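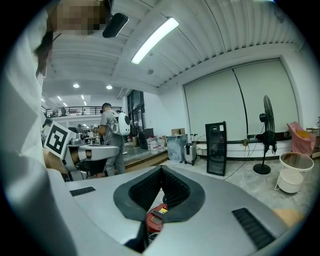

Volume 4, Issue 2

Sutcliffe workroom returns to full use

The ground-floor workroom in the Sutcliffe Building has returned to its normal timetable following work on the ceiling and lighting. Bench bookings resumed on Thursday and are open to all staff and registered students of the Pruvton Institute.

The room has kept its curved white ceiling, and the slatted panels were taken down in sections, cleaned and refitted. The long fluorescent fitting has been rewired, as have the round recessed lights further back. Users had reported for several terms that the light over the benches was uneven, particularly late in the afternoon, and that small parts were difficult to see without a desk lamp. Lamps may still be borrowed from the equipment store, where they should be signed out in the usual way.

The work was carried out by Flilano, the contractor responsible for the lecture rooms on the floor above. The bulk of the cost was met from the Institute's maintenance budget, with a further £3,000 from the Gilo Fund for teaching spaces. The Fund's contribution covered the panels and the replacement of worn sockets along the wall.

Ryota Arai, Head of Workshops, thanked departments for their patience during the closure. "A number of groups moved their bench work into other buildings at short notice, and some had to share," he said. "I am grateful to them, and to the technicians who carried a great deal of equipment up and down stairs. We are glad to have people back at the benches."

Evening opening has been extended by two hours on weekdays during term. Users working in the extended period must have completed the building induction and must sign the book at the porters' desk on arrival and departure. Lone working is not permitted in the evening. Weekend access remains by arrangement with the workshop office.

Departments are reminded that the workbenches are shared. Small apparatus may be left out between sessions only where the booking runs on to the following day, and it must carry a label showing the name of the user and a telephone extension. Unlabelled items will be moved to the equipment store and held until the end of term. Cables should be kept clear of the walkway between the benches and the door.

Tumaini Barasa, who coordinates room bookings, has asked that cancellations be sent in as early as possible. Demand for the benches is expected to be high in the first weeks, and a waiting list has been opened for groups whose project work was delayed. Places will be offered in the order in which requests were received. Groups with assessed work due this term should say so on the form.

A small amount of work is still to be done. The new blinds have been ordered but not delivered, and the door to the corridor will be repainted in September, when the room will close for one morning. Notice of the date will be given in a later issue.

Comments on the lighting should be sent in writing to the workshop office, Sutcliffe Building.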